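Rosemarie Thiele on teaching arms to lay the table

Rosemarie Thiele has a cold and fifteen minutes. She runs data collection at Castbridge, upstairs from a tile showroom in Totthorpe, and when I arrive she is eating toast over a keyboard. We start before I've sat down.

What does she do all day? "Mostly I tell people to slow down. Then I tell them they've gone too slow." Her operators steer the arms by hand, one short task at a time, and each go gets saved as an episode. The learning system is then trained to copy. Good episodes in, decent behaviour out. That's the theory.

The current batch is play food. Pick it up, put it somewhere sensible, let go, back to the start position. 1122 episodes kept so far, more thrown out. She won't say how many more. "A fair few. Put that."

Why toys, and not the real thing? Cost, partly, and smell. They tried real fruit in November and it was soft within the week. But she likes toys for another reason — they're awkward. A hard plastic block is the same wherever you grab it. Plush gives way, the flaps flop about, and the thing you let go of isn't the shape you picked up.
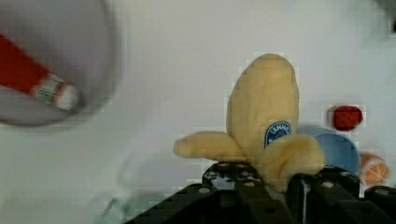 "With soft things people squeeze too hard," she says. "Every new starter. They think it'll fall, so they crush it, and then the arm learns to crush." Her fix is dull. New operators do 30 practice goes which are never used for anything. Then someone sits with them for the next lot and stops them when they clamp down. Some get it by lunchtime. Some don't get it, and she moves them to labelling.

And mistakes, do they all go in the bin? No. This is where she puts the toast down. A fumble followed by a good recovery is worth keeping, she thinks, maybe worth more than a clean go. "If it only ever sees perfect, what's it meant to do when it drops one?" Dhillon, the firm that takes the data, didn't agree at first. Wanted everything tidy. There was a long phone call. Now they take the recoveries, marked seperately.

I ask about boredom. Big sigh. Operators do up to 70 episodes in a shift, and she can tell from the recordings when somebody has stopped caring: same path, same grip, same spot on the table every time. So she has them move everything between goes. Turn the plate. Put the fruit in a heap. "They moan. It's the moving that takes the time, they're right about that."

The wrist cameras are another sore point. You get a lovely close look at whatever is being held, and the rest of the table smears as soon as the arm swings. She used to reject blurry episodes and has given that up. The arm is going to be moving when it does the job for real, so it may as well learn from that.

Next is a second room in Gasisville, same tables, different light, people who haven't picked up Totthorpe habits. She's nervous about it. Habits are are the hard bit, she says, you don't see your own.

Somebody knocks. An arm on the far bench wants restarting. She takes the toast with her.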